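Equipment planning meeting, packing automation
Tuesday, 2 pm, upstairs at Mornden
Notes by Da-eun Yeo

There: Getsemaní Carrillo (chair), Lai-ching Hung, Guido Benedetti, me on the keyboard. Satish Lobo dialled in from the Orkside depot and dropped out twice, so if I've put words in your mouth, Satish, sing out and I'll fix it.

1. Last time's notes

Accepted. Guido wants it recorded that he said "spare cables", plural. Recorded!

2. Second bench

Getsemaní wants to know by the end of March whether we're asking for a second picking bench next financial year or sweating the one we've got. Lai-ching had been through the Uçar quote and liked most of it. The arms are fine, the delivery is 18 weeks (groan), and the training days are priced separately, which I'd missed completely. Satish reckons Orkside would take a bench tomorrow if we offered, but he hasn't got the floor space until the old racking goes, and the racking has been going for as long as I've worked here.

We went round in circles a bit on whether to buy or lease. Guido is for buying. Getsemaní is for leasing the first year and seeing. I'm with Getsemaní, mostly for the sake of my cash flow spreadsheet. No decision, but Lai-ching will get a lease price so we're arguing over real numbers.

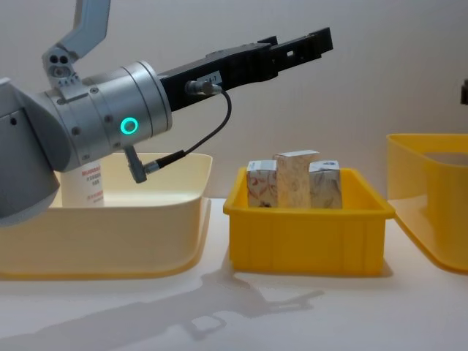

Cables took up more of the afternoon than anyone planned. Guido's line in the budget is for spare gripper leads and the plugs that go with them, and Satish asked why they couldn't come out of general maintenance like everything else. Guido's answer was that the lead hangs in a loop under the wrist with the plug dangling off the end of it, right over the cream bin, and sooner or later something tall is going to catch it. He'd like clips to hold the loop in closer, plus spares on the shelf. Satish came around once he heard the price: $316 for the lot. Agreed, and it goes under the bench's own budget so we can see what the thing costs us to run.

3. Bins and crates

Lai-ching's item. We've been using whatever plastic was in the storeroom and she'd like to settle on a size before a second bench turns up and we do it all over again. She's keen on the ribbed yellow crate for boxed goods, as it's deep enough that the cartons stand up side by side. The shallow trays she's happy to keep for either side.

Jendevness will sell us the crates in packs of 25. Two packs gives us 50, and Getsemaní thought that sounded like a lot of crates. Lai-ching pointed out that Orkside will pinch half of them (Satish did not deny this). One pack now, the other when the bench is approved.
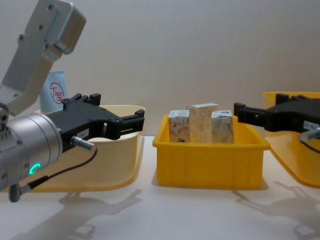
4. Who's doing what

Lai-ching: lease price from Uçar, and ask if the training days can be bundled in.
Guido: order the leads, plugs and clips.
Satish: a straight answer on the racking, please, with a measurement of the floor.
Me: redo the spreadsheet with both options, and order the first pack of crates.
Getsemaní: book time with finance before they all disappear for budget week.

5. Other business

Guido asked about a stool for the bench. Parked.

Finished at 3.25. Next one is at Orkside if Satish can find us a room with a working heater.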